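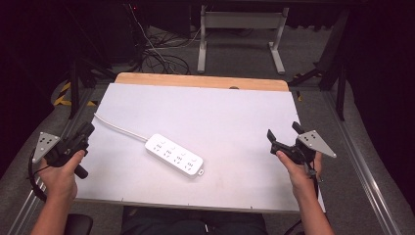
*白色的插线板,四排插孔。*

搬进新家快半年了,我才终于有力气写写家里的电。

事情要从去年12月说起。那会儿刚拿到钥匙,房子是老房子,客厅一面墙上只有一个插座,还藏在暖气片后面,手伸进去要蹭一袖子灰。前任房东大概只有一台电视和一盏落地灯,日子过得比我清爽多了。我呢,光是书桌上要充的东西就能排一长串:电脑、显示器、台灯、手机、耳机,还有那个冬天离了就活不下去的暖手宝(别笑,写字的人手是真的冷)。

于是我做了大多数人都会做的事:买插线板。买了一个不够,又买一个,再从第一个上面接第三个。电线从书桌底下爬到沙发背后,扫地机每次路过都要被缠住,然后凄凄惨惨地叫我去救它。

后来我朋友Kyu-ri来吃饭,低头系鞋带的时候看到沙发底下那一串,鞋带也不系了,直接蹲在那儿数落我。她说插线板接插线板这种事她外婆都不干,说得我脸都红了。那天晚上我睡不着,爬起来把电暖器拔了,改接到墙上的插座,第二天就开始认认真真查资料。

查完才发现自己以前有多糊涂!插线板上是标着总功率的,大家一起用的时候要加起来算,我以前从来没看过那行小字。电暖器、热水壶、电饭煲这些会发热的家伙,最好老老实实插墙上。还有线,卷成一团用绑带扎得紧紧的,看着是整齐,可是通着大电流的时候热散不出去,还是松开铺着好。压在地毯底下也不行,我家那块灰地毯底下正好压着一根,赶紧抽出来了。

然后就是请电工。我问了三家,第一家说要把墙全刨开,我听完价钱就默默挂了电话。最后来的是Cosmin Pană,邻居介绍的,话很少,进门先看电箱,看完叹了口气,我的心也跟着沉了一下。好在线路没有大毛病,就是回路分得太少,厨房和客厅共用一路,难怪我一边烧水一边开烤箱就跳闸。他给厨房单独拉了一路,客厅多开了几个插座,走的是踢脚线上方的明线槽,刷成和墙一样的颜色,坐远一点根本看不出来。

插座装在哪里,我跟他商量了很久。我的经验是,千万别对着空房间想,要先在里面住一阵子!住过才知道自己晚上喜欢窝在哪个角落看手机,吸尘器的线够到哪儿就不够了,圣诞树到底放窗边还是放门边。我拿了一卷纸胶带,想到哪儿贴到哪儿,贴得满墙都是,撕掉了一半,剩下的就是现在的插座。床头那两个是我最满意的,高度刚好,躺着伸手就够得到。

唯一后悔的是厨房台面上少开了一个。当时觉得够了,结果上个月买了酸奶机,现在它和面包机轮流上岗,谁要用谁就把另一个请下来。要不要再麻烦Cosmin跑一趟,我还在犹豫,毕竟瓷砖已经贴好了。

插线板我也没有全扔,留了带独立开关的,给书桌用。旧的那几个,外壳发黄、插头插进去晃晃荡荡的,统统送去了回收点。以前总觉得这东西能用一辈子,没坏干嘛要换,现在每次换季打扫,我会顺手把每个插头摸一摸,发烫的就先拔下来。

下一篇想写写灯。客厅那盏吸顶灯白得像牙医诊所,我已经忍了它一个冬天了,你们家里客厅都用什么色温的呀?留言跟我说说吧。

5月30日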